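Venbridge Shared Workshop
Build Course, Handout 4: Gripper Practice at the Shelf
Tutor: Geum-ok Wi

Participants should have fitted both fingers before the session. Each pair will record 15 attempts with the two-tier shelf and the glassware. 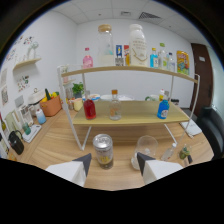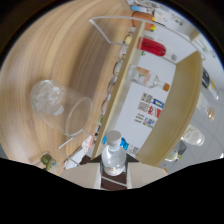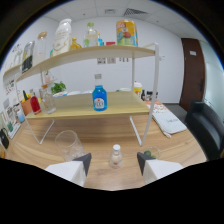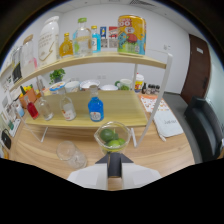

Log sheets are to be handed to Lizeth Cárdenas by Sunday. Failed attempts must be entered as well. Finger tips may be reprinted at the workshop; please allow 180 minutes for a pair.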